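**Ticket 664 — Kitchen robot: cups and mugs, dishwasher loading**
Opened by: Damilola Sani, office services, Ulix
Assigned to: Tobiloba Olaniyan, Trosen support
Status: open, waiting for customer

**Problem as reported (Damilola)**

Since the August update the robot is slow with everything that is not a plate. Plates go well. With a mug it reaches over the dishwasher drawer, stops, and waits for a person to press Continue on the tablet. Yesterday this wait was 47 seconds. People who want to use the sink stand behind it and don't know if they may pass.

I must also explain the situation in the office. Before, we had a kitchen rota and each team had one week. The rota was stopped when the robot came, and everyone was happy with this. Now my two colleagues at reception are pressing Continue all afternoon, so the work did not go away — it moved to them. They asked me to write this down.
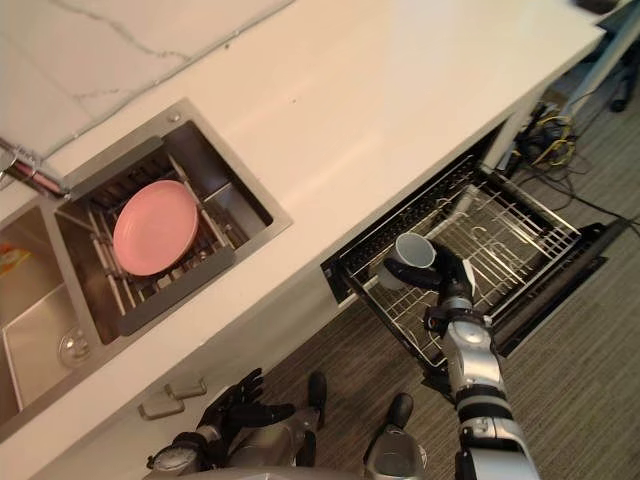
*Mug held over the open drawer, pink plate still on the sink rack.*

**Reply (Tobiloba)**

Thank you for the clear report. I read the log from your unit. The stop is coming from the grip check. After the update the hand compares the grip force with a limit, and for mugs this limit is set to 300. Your mugs are heavier than the ones we used for the setting, so the check fails and the robot asks for help.

What I did:

1. Changed the mug limit from 300 to 700 in the Pesosum profile.
2. Restarted the arm controller from remote.
3. Left the plate settings as they were.

Please try with the same mugs and tell me the result.

**Reply (Damilola)**

We tried after lunch. Mugs are better, only one stop. But paper cups are a different problem. The robot treats them like dishes, and our cleaner was used to taking them directly to the bin. Now she is not sure if she should touch them when the robot is working. Which one of them has this job? 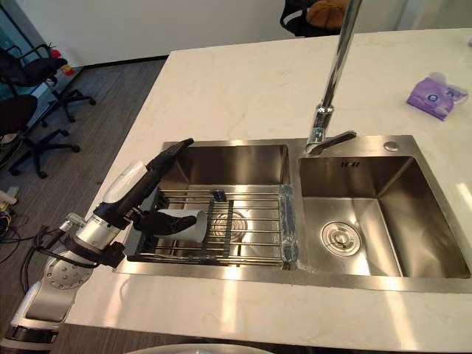 Last changed: Nov 23, 2022, by T. Olaniyan

**Reply (Tobiloba)**

The white paper cup is lying on its side on the dish rack, with the hand at it. The profile has no separate class for paper cups, so they are under "cup, light" and follow the dish routine. I can make a new class, but I need a decision from your side first:

- robot leaves paper cups where they are, and the cleaner takes them, or
- robot puts them in a bin. For this the bin must have a fixed place near the counter.

About touching: when the robot is working, please press Pause on the tablet before anybody reaches into the sink. I know this is one more button for the reception. The Effiong panel can be fixed on the wall by the kitchen, then the person who is at the sink can pause it by herself. I have asked for a price.

**Reply (Damilola)**

We take the first option for now. The cleaner prefers it, and she was the one I asked. Please send the price for the panel also to me. Reception would like to know if Continue can go to the panel too, so they can close the tablet.

**Reply (Tobiloba)**

Yes, both buttons can be on the panel. I keep the ticket open until you confirm the mugs after one full week.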